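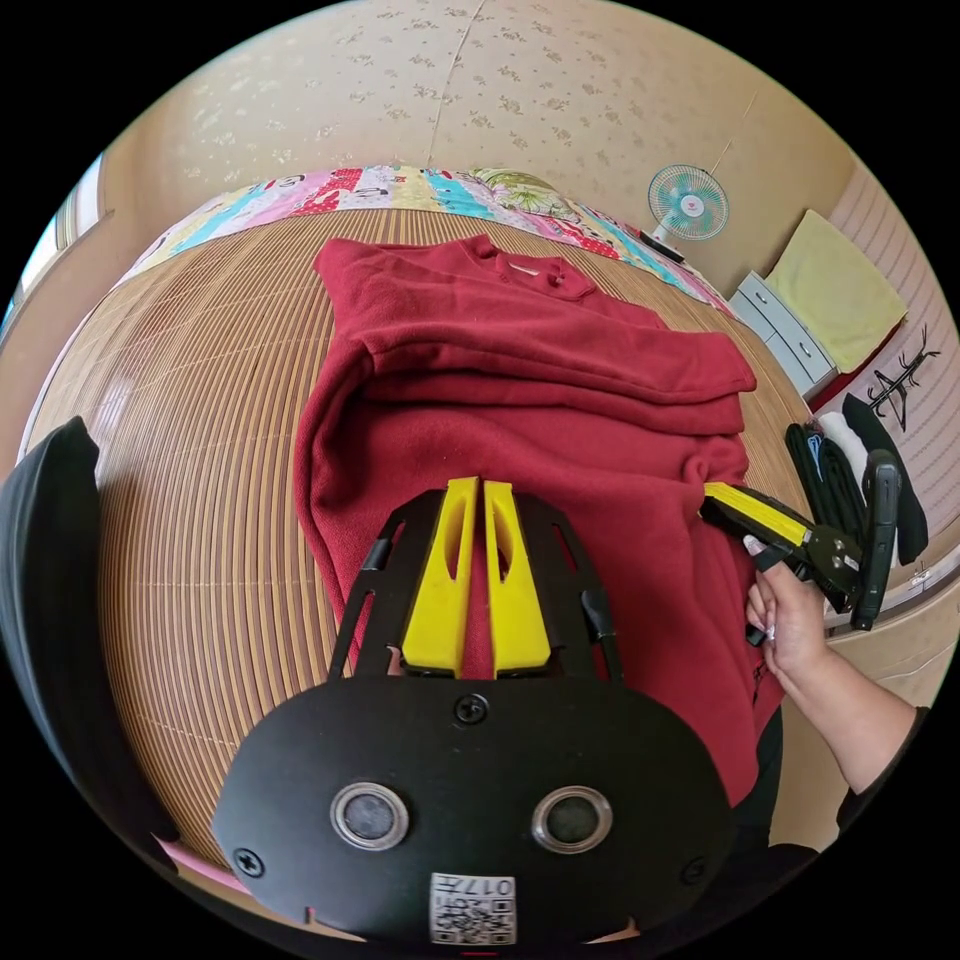 March, just gone nine in the evening

Well, I have finally done the winter clothes. I say finally, I have been meaning to do them for a fortnight, and every time I walked past the pile I told myself the evenings were still chilly and somebody might want a jumper. Somebody did, once, and it was me, so I feel I was right to wait.

I did the folding on the bed in the end. The ironing board is too narrow for anything with sleeves and the kitchen table always has a crumb on it somewhere, however often I wipe it, but the woven mat is lovely for folding on. It's flat and firm and things slide about nicely. I shoved the patchwork quilt up to the top out of the way (I am not putting that quilt away, winter or no winter, it's the most cheerful thing in the house) and got stuck in.

The dark red fleece took the longest. I don't know what it is about fleece. A cotton shirt will lie where you put it, but a sweatshirt that thick has its own ideas, and you get one sleeve nicely across the top and then the bottom half has gone off sideways over the edge of the mat. My way is collar to the top, smooth it out from the middle, one sleeve straight across, then the other one over it, then bottom up to the top in one go. Amândio does his in thirds like they do in shops, and I will admit his look smarter in the drawer, but mine come out flatter and you can get more in. We have had this conversation every spring since we moved in and neither of us has budged an inch!

I did have a wobble over whether to keep it. It was Afonso's to begin with, he left it here after the wet weekend when the car wouldn't start, and when I rang to say I'd got it he said keep it, it had always been short in the arms on him. It's perfect on me. I wore it nearly all of January and most of February, and it has gone a bit soft and baggy at the elbows, but I like it better like that. So it stays. It's in the under-bed box with the two grey jumpers and the thick socks, and I have put a bit of cedar in with them, after what happened to the green cardigan.

Charity bag: the brown trousers, the scarf that sheds, a hat I have never once worn outdoors, and Amândio's old work top with Fortin on the back, which he says he might need and which he has not touched in years. I've put that at the bottom of the bag and I'm saying nothing.

The box is a Casell, one of the flat ones with the lid in two halves, and I'm very pleased with it except that it cost more than I meant to spend. I had a voucher from Nimow that was meant to take some off and of course it had run out. I rang them up, was on hold for ages with the most awful pan pipes, and then a very nice young man told me there was nothing he could do. Never mind! It slides under without catching on the slats, and the last one caught every single time.

Next job is the summer things, which are on top of the wardrobe in two bags and will want a good airing before anybody puts them on. I'd like to get them on the line if it stays dry, but the forecast is all over the place this week. If it rains I'll just hang them round the bedroom.

Must remember: more cedar, a new zip for the blue jacket, and ring Afonso back about Easter, he wants to know if we're bringing the folding chairs. Soup for tea, the last of the leeks. Back a bit stiff from all the bending, so I'm going to have a hot bath and then read in bed, now that there's a bed to get into.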